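Stellel is looking for people who fold
By Iolanda Lins
2024-04-21
6 min read

We have a big table, a good lamp and a large pile of shirts, and we need more hands!

Stellel is a small studio that puts together Druvley, a home guide to looking after clothes and household fabrics. The chapter we're working on now is all about folding: shirts, tablecloths, fitted sheets (yes, those), sweaters, baby things, and the awkward items that end up in a ball at the back of the closet. We want to fill it with the ways real people fold at home, and that means we need real people to come in and fold. If you've been putting away laundry for years without giving it a thought, you're who we're hoping to hear from.

You do not need to be neat. I want to get that in early, as the first round brought us a lot of lovely messages from very tidy folks and hardly any from the rest of us. Some of the best folds in the guide so far came from people who described themselves as hopeless. One fellow rolls everything, including his dress shirts, and after watching him do it I went home and rolled half my dresser.

What you'd be doing

A session lasts two hours with a break in the middle. You'll work at a table in our shared office, with a mixed basket of clean items to get through at your own speed. We ask you to fold each thing the way you would at home first. Then we'll ask you to try it one or two other ways and tell us how that felt. Big shirts get the most time, and plaid ones especially, because the lines in the pattern let you see right away whether the two sides match up. 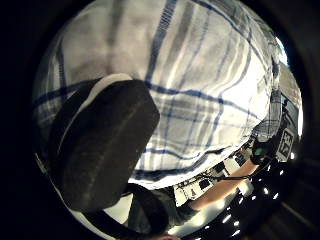

White plaid with gray bands and navy lines, up close.

A shirt like that is a nice one to start with. You can lay a sleeve along a stripe and trust it, or you can ignore the stripes completely and go by feel, and we've found people are split on this. Nobody is timed. If you want to shake a shirt out and start over, go ahead. If you want to talk while you fold, even better – a lot of what goes in the guide is what people say while their hands are busy.

After shirts we usually move on to pants and towels, and then something large. The large item is where things get fun, since nearly everyone has a trick they learned from a parent or a roommate. You may be asked to show it twice so we can write the steps down properly.

We'd also love it if you brought one thing from home that you find annoying to fold. It should be clean and it goes home with you at the end. So far we've met a hooded poncho, a quilted crib cover and a pair of overalls that beat all of us.

Where it happens

The office is shared and people are at their desks during sessions, so expect some typing and the odd hello. The folding table stands in front of a light wooden desk and has a white cloth on it with dark blue flowers and leaves. I'm very fond of that cloth. It gives the table a bit of a kitchen feeling, and it seems to make people relax and fold the way they do in their own homes. There's a table lamp at the side with a white drum shade and gray triangles on the base, and daylight comes in from the large window at the far end of the room.

Bring a bottle of water if you like, or use one of our cups. Wear something with sleeves you can push up. You can stand or sit, and please tell us which you prefer when you write so we can have a chair ready. The building has an elevator and the restroom is on our floor.

Who we'd like to hear from

Anyone 18 or older who folds laundry at home, for themselves or for a household. We'd be very glad to hear from left-handed folders (we have far too few), from people who fold for small children, and from anyone who has done it as a job in a store, a hotel or a laundromat. If you have stiff hands or the use of one hand, please get in touch too. The guide has a section on easier folds and it should come from people who use them.

You don't need perfect English. Much of this work is showing, and we can go slowly.

What you get

We pay $173 for one session, sent by bank transfer within 11 days. Your travel on local transit is covered as well if you keep the receipt. Everyone who takes part gets a printed copy of the guide when it's ready, with their name on the thanks page unless they'd prefer to stay off it. You can come for one session or for as many as three, and each is paid the same.

There's also one part-time opening, starting in June, for somebody who enjoys this enough to do it every week. The helper sets up the baskets, sorts and refolds between sessions, welcomes people and writes short notes on each fold. It's 11 hours a week, mornings only. Good handwriting is a plus, and so is patience with sheets. If you'd like to be considered, say so in your message and come to a regular session first so you can see what it's like.
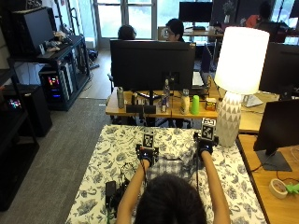
Rerkitz, who wrote to us afterward, had this to say: I came in sure that I folded shirts the normal way, and by the break I had learned that my normal way has an extra step that does nothing at all. I've dropped it. I'd do another session just for the sleeves, and I'd tell anyone coming to bring their worst item, because everybody gathers ideas for it and you go home with at least one you can use.

How to sign up

Write to the Druvley desk at Stellel, or leave a note at the front counter at 577 Shojaei Street, with your name, the best way to reach you and a couple of lines on how you fold a shirt. Those lines can be as rough as you please – "in half, then in half again, then I give up" is a perfectly good answer. Let us know whether mornings or afternoons suit you, and whether you fold with your left hand or your right.

I read every message myself and will get back to you with possible times. If you have a friend or a sister or a neighbor you always fold with, come together! We can set two places at the table, and both of you will be paid.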